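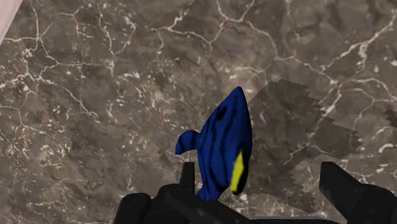
Blue toy fish on marble (render).

Skestach Regional Recipe Card Set, v1.2

What you get

A plain text collection of 334 handwritten recipe cards from the town of Arholm, typed up, lightly cleaned and sorted by dish. Most date from before anyone in town owned a kitchen scale, and it shows. Quantities include "enough," "a bit more than last time" and, on card 102, "ask Mother." Mother was not available for this release.

Files

cards.csv has one row per card.
steps.csv has one row per cooking step, joined on card_id.
units.txt is our best guess at what a "cup" meant in each household. There are 12 kinds of cup. Please don't write to us about a thirteenth.
notes/ holds the transcribers' remarks, unedited, which may have been a mistake.
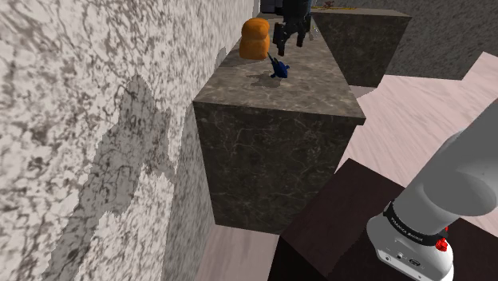

Columns in cards.csv

card_id: a number. Gaps are cards that turned out to be shopping lists.
title: as written. Nine cards are titled "Cake." They are nine different cakes, and one of them is a meatloaf.
hand: a code for whose handwriting we think it is. Blank means we argued.
dish_type: bread, soup, fish, pickles, sweets, other. "Other" is mostly things set in jelly.
oven: slow, medium, hot, or blank. No temperatures were given anywhere, so we didn't make any up.
stains: yes or no. Surprisingly useful. A card with no stains was probably never cooked from, and after trying a few of the clean ones we can see why.

How it was made

Valbona Mujić scanned the cards over one long March. Rok Bošković and Azra Berisha typed them separately and then compared. They disagreed on 136 cards, mostly over whether a squiggle was a 1 or a 7, a question that matters a good deal when the next word is "onions." Despina Begović settled the ties. Where she couldn't, both readings are kept, with a slash between them.

Spelling was left alone. If you search for "cinnamon" you will find less than half of it.

Known problems

The pickles section is thin. The family with the good pickles declined to take part, politely, twice.
Cards 40 to 52 were typed from photocopies and lose the last word of most lines. You will be told to bake until.
Several recipes serve "everyone." We left the servings field empty for these.
The join between cards.csv and steps.csv breaks on two cards that share a number. Fix planned for v1.3, as it was planned for v1.2.

What it's good for

Local history, practice with messy text, settling family arguments, starting family arguments. We would not use it to estimate what people in Arholm ate on an average day. People write down the food they make for guests and keep the boiled potatoes to themselves.

Please don't use it for nutrition work. The lard figures alone would upset you.

Changes

v1.2, Nov 21, 2018: added the stains column, fixed encoding in titles, removed a phone number.
v1.1: merged duplicate cards, then unmerged most of them after complaints.
v1.0: first release. Best forgotten.

License and credit

Free to use and share with credit to the Skestach project. Corrections go to Yevdokiia Polishchuk, who keeps the master copy. Send the card number and your reading of the word. If you're writing to say your grandmother made it differently, put that in the subject line and she'll file it with the others.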